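Sulik Cross-Line Laser: Layout Work on Floors

The Sulik is a green cross-line laser sold for $239 with a magnetic bracket, a target card and a soft case. It projects one vertical and one horizontal plane, self-levels on a pendulum, and locks for transport. Most reviews test units like this on walls, for shelves and tile backsplashes. This one covers floors, where the job is to put down two reference lines at right angles and build a grid from them.

A floor layout depends on the first crossing. If the second line is off square by a small angle, every line parallel to it carries the same angle, and the offset grows with distance. Tape adds its own error. It stretches when pulled, it follows the hand, and its width makes it unclear which edge is the reference. Pick one edge, write it down, and keep to it for the whole room.

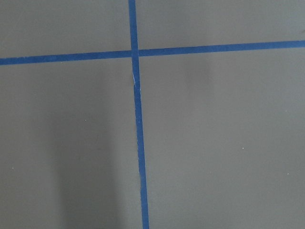

Blue masking tape crossing on a matte gray surface. The near-vertical strip leans a little.

Out of the box, the Sulik needed no adjustment on the level axis. Square is a different matter. The unit has only one vertical plane, so a right angle requires a quarter turn on the base, and the degree ring is printed, with no detent. I set the turn against a 3-4-5 triangle and then compared it with the ring. The ring was close enough for furniture placement and not close enough for tile. The Brokus costs more and projects a second vertical plane, which removes the step entirely.

Line width is acceptable. At 20 feet the beam is wider than a pencil mark but can still be split by eye. Past that, the edges go soft on rough concrete. Brown paper and gray board both take the green well. Glossy vinyl throws a second, fainter line beside the true one.
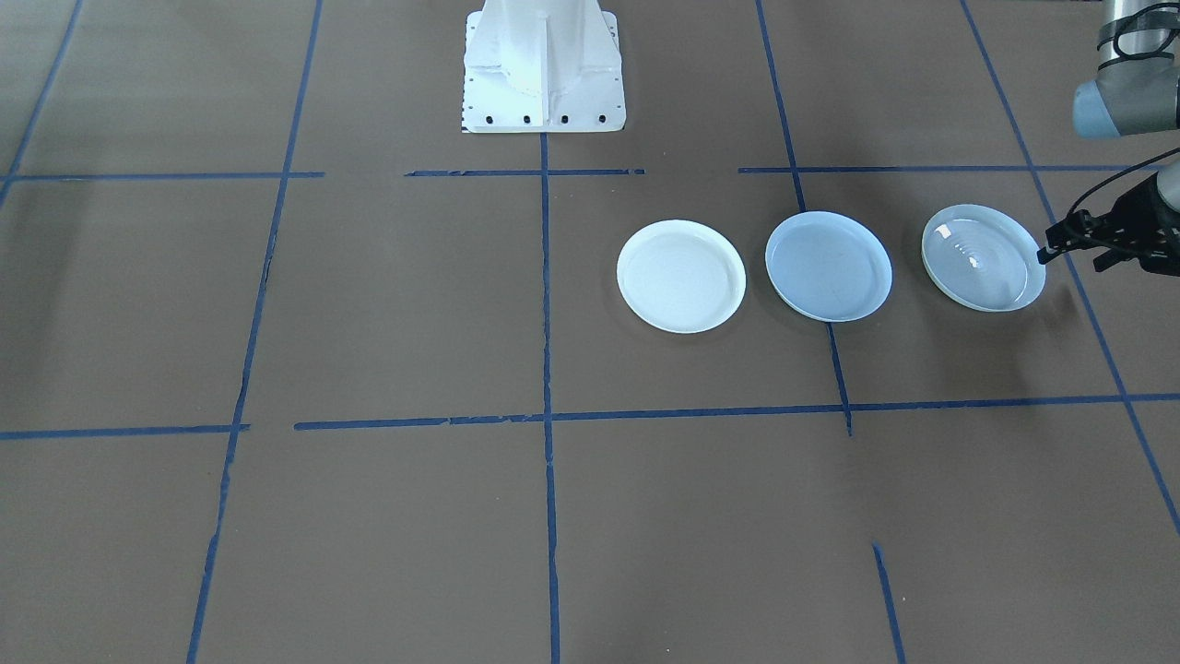
The low projection angle is the main weakness on floors. With the unit on its own feet, the beam leaves the housing high enough to miss the area directly in front of it, so the first stretch of line has to be extended with a straightedge. Obstructions matter more as well. Anything with a raised rim bends the beam upward and hides a short length of floor behind it, and a row of items such as the round plates between the two tape lines would break a line run through them. Clear the cell first, or shoot from the other side. The optional Bansal floor plate lowers the housing and fixes most of the gap.

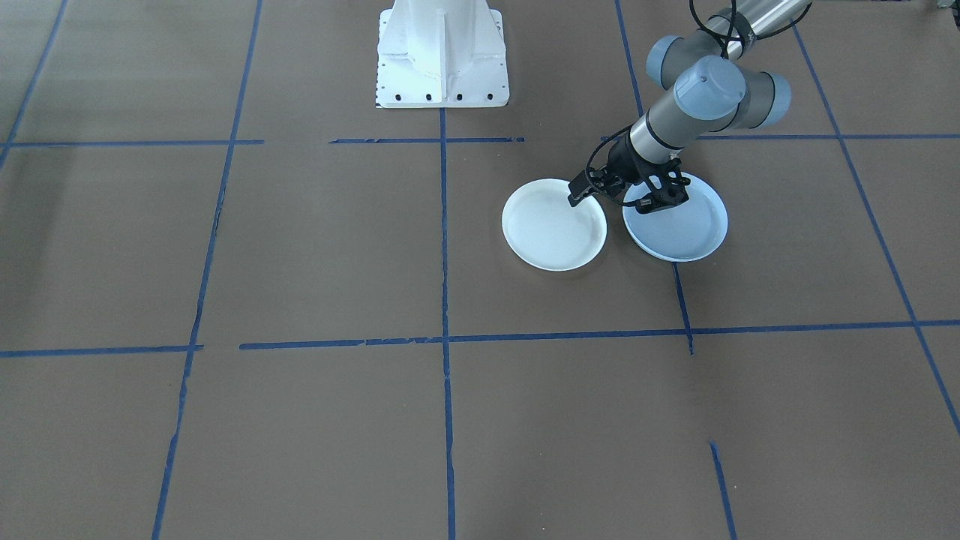
LADDEN, November – Second round of testing, after the unit had been used on over 2,780 square feet of floor.

The level axis has held. The locking switch has developed some play, and on one Thursday it came open in the case, leaving the pendulum free during transport. A recheck showed no shift. The battery door is still the weakest part: two thin plastic tabs, one now whitened at the bend.

Tape procedure has changed since the first round. I now mark both ends of each line in pencil, lay the tape from one mark to the other without tension, and press from the middle outward. Long runs are split at the crossings. This is slower, but a bad segment can be lifted without pulling up the rest.

Good: level accuracy, beam visibility, bracket.
Bad: printed degree ring, lock switch, battery door.
Suitable for grids, partitions and room layout. For tile, buy the Brokus or check every quarter turn with a triangle.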